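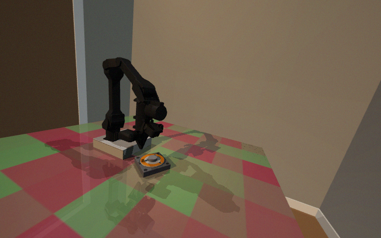
Figure 3. Checkered surface in green, crimson and brownish pink.

4.2 Do busy tablecloths make people eat less?

The claim that a patterned table surface slows eating has been repeated so often that few authors now cite a source for it. We traced it back to Rashidi's canteen study in Grornby, where 40 diners ate the same stew at plain and checkered tables. Those at the checkered tables left more food on the plate. The difference was small, and the two groups ate at different hours. Late diners may simply have been less hungry, or the stew may have been worse by then. The paper does not say which group came first.

Bakilana's follow-up at the Tannous site fixed the timing but brought in a new problem. The plain tables stood near the door, and diners there were seen to leave early. He treats this as noise. We are less sure, as a person in a hurry to get back to work will leave food behind on any cloth.

Color is handled even more loosely. Both authors write of "warm" and "cool" checks without giving the shades, and a surface that mixes green with crimson, as in Figure 3, would fit neither group. Of the 20 later papers we read, only 2 report the size of the squares.

Until someone runs the same meal at the same hour with the cloths swapped halfway through, we see no grounds for the advice now given to school kitchens.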